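INT 140: Materials and Finishes for Interiors
Unit 6 handout: Surface, pattern, and light

Read this before the sample lab. Bring it with you, along with your notes from Unit 5 on color value.

6.1 What a finish does

A finish protects the material under it and controls how that material looks. We spent the last unit on color. This unit covers the other things that change how a surface reads in a room: sheen, texture, and pattern.

Sheen is how much light a surface sends back in one direction. It is measured with a gloss meter at a fixed angle and given in gloss units. On the usual scale, a polished black glass standard is set at 100. A flat wall paint reads very low and a high-gloss enamel reads high. Manufacturers do not agree on where "satin" ends and "semi-gloss" begins, so write the sheen name and the product line together on your schedules. The Fomar satin in the sample cabinet is shinier than the Bassi satin on the shelf below it. Compare them under the window before you pick one.

High sheen shows dents, patches, and brush marks. Low sheen hides them but can be harder to wash. For trim and doors, most residential work uses satin or semi-gloss. For ceilings, use flat unless the room is damp.

6.2 Texture

Texture can be real or only visual. Real texture can be felt with the hand. Visual texture is printed, painted, or part of the material's color. A printed grain on a smooth sheet is visual texture only. Brushed oak has both kinds.

Real texture depends on the direction of light. Light that comes across a surface at a low angle makes every ridge show. Light from straight ahead flattens it. Moldings, grooves, and raised panels work the same way: a panel door in a dark color needs side light, or the profile disappears at a distance.

6.3 Pattern in wood and stone

Wood grain has a direction and stone veining usually has one too. Decide on that direction early. Grain that runs across a piece makes it look wider, and grain that runs up it makes it look taller. When two patterned surfaces meet, let one of them be quiet. A pale stone with faint veins can sit under a strongly grained board. Two bold patterns side by side are hard to control. 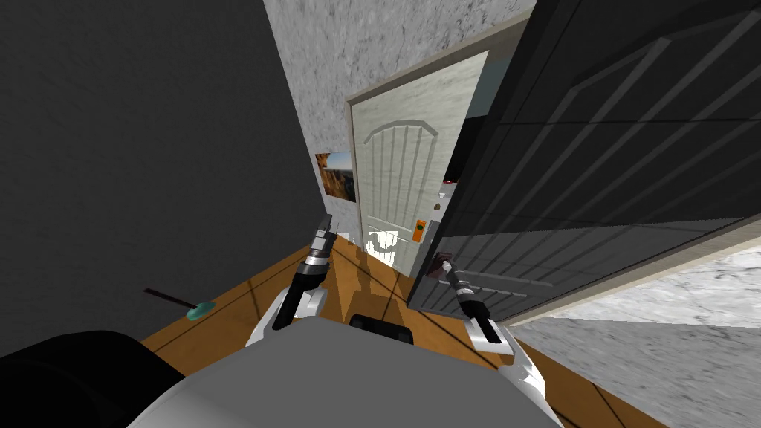
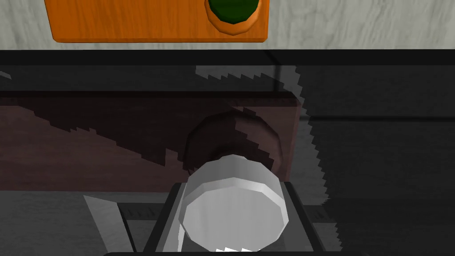 Fig. 6.2. First: recessed panels and moldings on a dark door. Second: wavy orange wood grain against faint gray streaks on white.

6.4 Scale and repeat

Every printed pattern has a repeat, the distance before it starts over. Laminates and vinyl planks are the ones to watch. A short repeat is fine on a shelf edge and a problem on a long wall. Ask the supplier for the repeat length and the number of different faces in a carton. The Clonimska plank in our cabinet has 20 faces. The Brikari plank has fewer, and you will find matching knots if you lay out a full box.

Small samples mislead. A dark color looks lighter on a chip than on a door, and faint veining can vanish on a small square. Ask for the largest sample you can get, and stand it upright if the finish will be used upright.

6.5 Light level and viewing

View all samples at the light level of the real room. The lab bench is lit to 1000 lux, much brighter than most living rooms. Use the dimmer and the meter by the door.

Assignment

Choose one room from your Unit 3 plan. Submit a finish schedule for walls, trim, doors, floor, and one work surface. For each, list material, color, sheen, and pattern direction. Attach a short paragraph on which surface leads and which ones stay quiet. The schedule is worth 28 points. Late work follows the syllabus.

Reading for next time: the chapter on edges and joints, plus the two data sheets in the course folder.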